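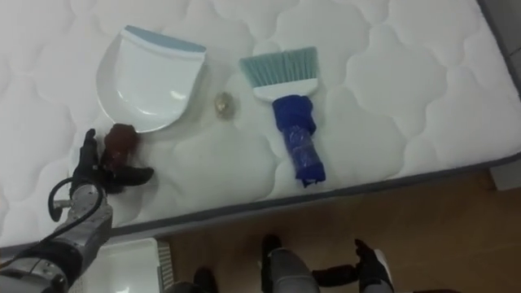 Reviewed by the Sustden accounts software desk | Filed under: Group reporting | Updated March

Trolik 2 is a desktop program for testing goodwill and other long-lived assets for impairment. It is sold by Lulow to finance teams at mid-sized groups, the sort that have bought a few businesses and now have to show the auditors each year that those businesses are worth what the balance sheet says. Most such teams do the work in a spreadsheet. Trolik replaces the spreadsheet with a fixed model and a log of changes.

We tested it on the books of Hamdan, a flour and animal feed group with three cash-generating units: milling, packing and feed. The opening trial balance ran to 1,288 lines. Import took a single pass from a CSV file. Account codes with leading zeros came through intact, and negative values in brackets were read correctly. Dates in the month-first format were not, and the program gave no warning. Check them before mapping.

Mapping accounts to units is done in a two-pane window. Shared costs can be split by revenue, headcount or a key of your own. The split is stored with the period, so a change made this year does not disturb last year's figures. Corporate assets can be allocated in the same way. There is no undo beyond the last action, and a wrong drag in a long list is tedious to find.

The value-in-use model is conventional. Cash flows are entered or imported for the forecast period, a terminal growth rate is applied, and the result is discounted at a pre-tax rate. If you only have a post-tax rate the program will solve for the pre-tax equivalent, and it shows the working. We rebuilt the milling unit by hand and agreed the answer to the nearest thousand. Mid-year discounting is a tick box on the second tab and is off by default.

Currency handling is weaker. Each unit has one currency. Hamdan's milling unit buys wheat in dollars and sells flour in local money, and we had to convert the purchases outside the program and bring them in net. Lulow's manual suggests setting up a dummy unit for this. It works, but the dummy then appears in every report and has to be hidden by hand.

Sensitivity tables are the best part. Pick two inputs, set a range and step for each, and the headroom for every pairing is laid out in a grid, with shortfalls in red. A break-even line gives the discount rate at which headroom reaches nil. For the milling unit that point was uncomfortably close to the base case, and capacity use mattered more than price. Our old spreadsheet did not show this clearly, as volume and price were bundled in a single growth figure.

Where there is a loss, Trolik writes it first against goodwill and then across the other assets in the unit by carrying amount. It respects a floor for individual assets if you enter one. Draft journals are produced in a plain layout that most ledgers will accept. Reversals in later years are supported for everything except goodwill, as they should be.

Reports come out as PDF or CSV. The disclosure note is usable as a first draft, although it repeats the growth rate in two places and calls every unit a "division". The template cannot be edited.

Speed was acceptable on an ordinary office laptop. A full recalculation was quick enough to ignore. Opening a file from a network drive was slow, and if two people open it at once the second gets a read-only copy with no notice until saving.
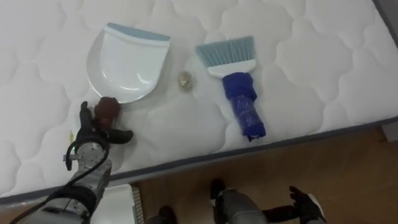 Can the licence be moved to another computer?

A licence covers one named user and costs £545 a year. It may be released from the old machine through the account page and activated on the new one. The user must be online for both steps. Files move separately and open without conversion.

Support is by email on working days. We sent one query on a Saturday, about the allocation key, and had a correct reply after the weekend.

For: clear working, good sensitivity grids, sound loss allocation.
Against: one currency per unit, poor date import, fixed note template.

Groups with a single currency and a handful of units will find it adequate for the price. Those trading in several should ask Lulow for a trial using their own data before paying.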